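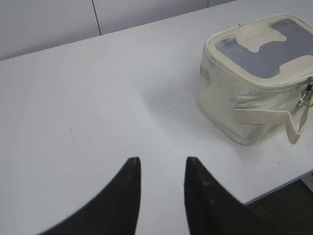 How many practice runs does a robot need before it can handle a bag with a zipper?

Our best results so far came after 200 runs on one kind of bag, and going up to 800 helped a good deal less than we had hoped.

Welcome to the Tralside gallery! Rosaura Bedoya has been asking me since February to put something up for the friends and family who keep wondering what we do all day, and I'm happy to finally have it ready (well, ready enough). Tralside is our study of how a robot learns to work with soft things, the sort that sag and wrinkle and never sit quite the same way twice.

The view at the top of the page is from the wrist, with both fingers open and the cream lunch bag over to the right on the white table. The metal zipper pull is on the bag's right side, with a stitched strap below it, and those two are what most of our arguments at lunch are over.

We compared two ways of teaching. In the Ogura method, a person guides every run from start to finish. In the Tonau method, the person steps in only when the robot gets stuck, and I must say I didn't expect much from it. With 200 runs each, Tonau came out ahead on 7 of our test tasks, and Rosaura has been very gracious about having told me so.

Straps are still the hard part for both methods. We're taking the whole setup over to Kandstead next, where the tables are a little lower and the light is different, and I'll write again once we've settled in there.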